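Barrera Arts Center, box office help queue
Ticket: online seats not releasing for the chamber concert
Opened by: Domingo Garrido
Opened: June 21, 2023
Priority: high, doors tomorrow night

Problem
Postside shows the show as sold out. It isn't. House is 200 seats, sales report says 99 sold. Patrons calling since we opened the phones, all getting the same message at checkout: "No seats available at this price level." Happens for general and for senior. Student level I can't even see on the public page.

Tried so far
- Logged out, back in. Same.
- Diffrent browser, same. Phone, same.
- Unpublished the event and published again. Page came back but the poster art was gone, had to reload it. Still sold out.
- Checked the hold list. Nothing there except row A for the Parker Quartet's guests, that's correct, leave it.
- Ran a test order as a patron for 2 seats, general. Picked them on the map fine, got kicked at the cart.

Note the seat map shows the seats as open. Only the cart says no. So map and cart don't agree.

Update, same day
Compared to the watercolor workshop, same venue template, sells fine. Only thing I can find different is that the concert was copied from the February recital. Recital was in the small room, 34 chairs. Could it be keeping some limit from that? But then it would've stopped at 34, and we're at 99, so I don't know. Some of those are phone orders, maybe most. Didn't check the split.

Taking names on paper for now. Need an answer before the evening shift, they can't sell at the window off a system that says zero.

Attachments (3)
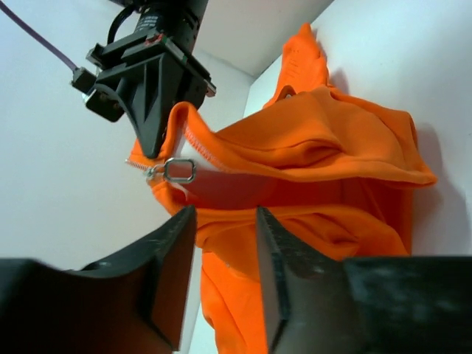
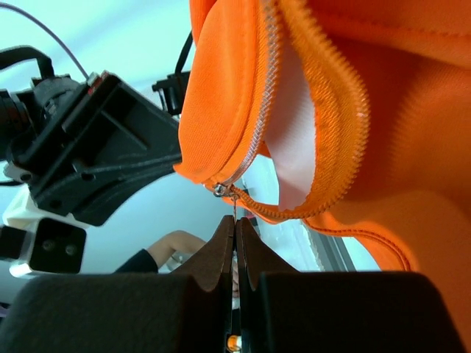
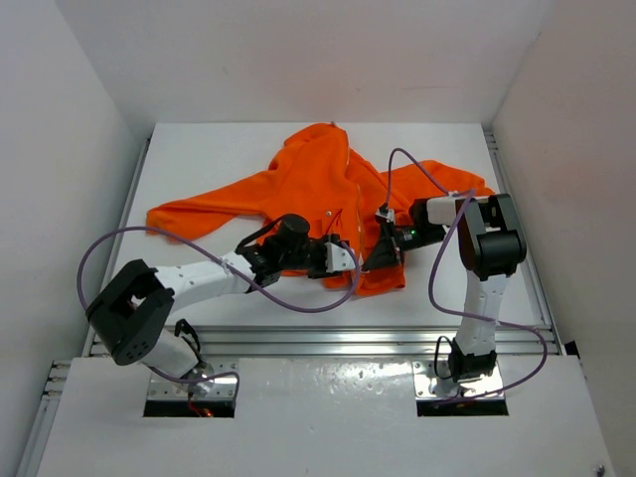 Orlando Marulanda replied:
Check the split, that's your answer I think. Box office orders skip the online cap, cart orders don't. If you copied the recital, the cap came along with it. It doesn't show on the main event screen. Go to Sales channels, then Web, then Allocation. My bet is it reads 34. Don't change it while anyone has a cart open, close web sales first or it won't save.

Domingo Garrido:
Ok looked. Split is 34 web, 65 phone and window. Allocation field says 34. Wow. Closed web sales, set it to 200, saved, reopened. General works now, test order went all the way to payment and I backed out. Senior works too.

Student still missing from the public page.

Orlando Marulanda:
Don't leave it at 200. Row A is on hold and the cart will try to sell it if the hold was made under the old map. Was it?

Domingo Garrido:
Hold was made last week, after the copy. Tried to buy a row A seat as a patron, it's grayed out. Good?

Orlando Marulanda:
Good. Leave it then. For student, go to Price levels and look at the "visible to" box. The recital had students by code only, so yours probably does too. Either set it to everyone or put the code in the program email.

Domingo Garrido:
Was by code. Set to everyone, shows on the page now. Cleared my cache to be sure.

Two leftovers:
1. My test order from this morning is still holding its seats. Can't find a cancel button on it, status is "pending". Does it drop by itself?
2. Clemon mailing went out with the old link, the one from before I republished. Old link goes to a page with no poster and no Buy button. Can you redirect?

Orlando Marulanda:
Pending drops overnight, or you can release it under Orders, Abandoned. Redirect is in, try it in a private window. Next time please start from the venue template and not from an old event, the copy takes everything.

Domingo Garrido:
Link works. Released the seats by hand. Calling back the paper list now. Keep this open til the evening shift has sold one at the window, then close.

Status: pending confirmation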